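Home | Projects | Data | Site notes | Contact

Print this page | E-mail this page

Filed under: Automation at work / Datasets

# Flurholm Returns Bench: data card

Maintained by Venla Oksanen. Bench records by Abundio Aguirre.

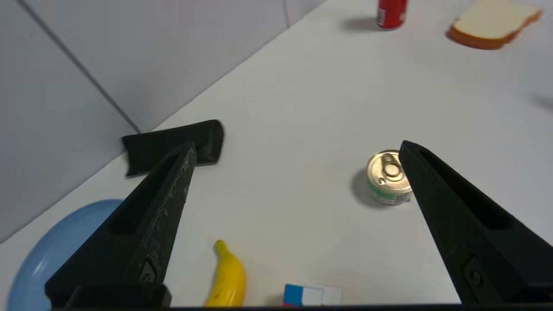
Flurholm is a set of pick-and-place recordings made to plan the part-automation of the returns bench at Bellamy, where mixed goods are sorted by hand into trays. It covers the handling step only. Scanning, refunds and damage reports stay with the bench staff and are outside the data. Objects were chosen for shape and surface, and real packaging is mixed with toy food: a squat tin with a pull-tab lid lies on the same white table as a plastic-looking yellow banana and a slice of toy bread. Shiny lids and dark, crumpled items are both kept in the set, as sorters at Bellamy deal with both on every shift.

## Contents

- 1251 episodes, one object moved per episode
- 964 episodes marked `complete`
- 287 episodes marked `stopped` (operator ended the run)
- 42 object types, listed in `objects.csv`
- Wrist camera view, gripper opening and joint positions for each episode

Stopped runs are kept. Filter on `status` if you do not want them.

## Who recorded it

All episodes were driven by returns staff during paid hours, after a half-day of training at the Jinham site. Operator names are not stored. The `operator` field holds a random code that changes with each session, so it cannot be used to compare one worker's speed with another's. Please do not try to rebuild that link from timestamps, which have been rounded to the hour.

## What changes at the bench

Under the present plan the arm takes light, rigid items from 6 a.m. until the midday handover. Sorters on that shift move to inspection and exceptions. Two points raised by staff are still open:

1. Inspection is graded higher than sorting, and the new grade has not been agreed for part-time staff.
2. Exceptions arrive in bursts. With the easy items gone, the work left over is harder per item, and the hourly target was set for the old mix.

The target should not be carried over unchanged. Aguirre's notes on this are in `docs/bench_notes.md`.

## Known limits

- Soft goods are under-represented: 362 episodes, mostly folded.
- Small parts of objects are often hidden by the fingers.
- No glass, liquids or open packets.
- Lighting was not controlled. Shadows vary between sessions.

## Use

Load with the Sellureo reader, version 2 or later. Version 1 drops the `status` field without warning. Corrections to labels are welcome and are merged each July.

Print | E-mail | Back to Data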